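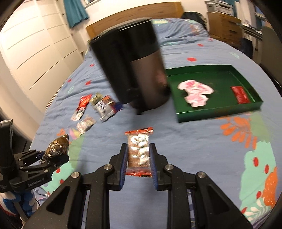
*Two grippers, a snack packet and a foil-wrapped candy, with a green tray on the bed.*

**Grip rules, second draft**

Karnirham's new handling guide for soft goods runs 21 pages, and 2 of them deal with food wrappers. "Hold securely without damage," it says. How much crushing counts as damage? Matilde Calado asked in February and is still waiting. Prata wants a pass mark before it signs. So do we. Comments close in August 2026.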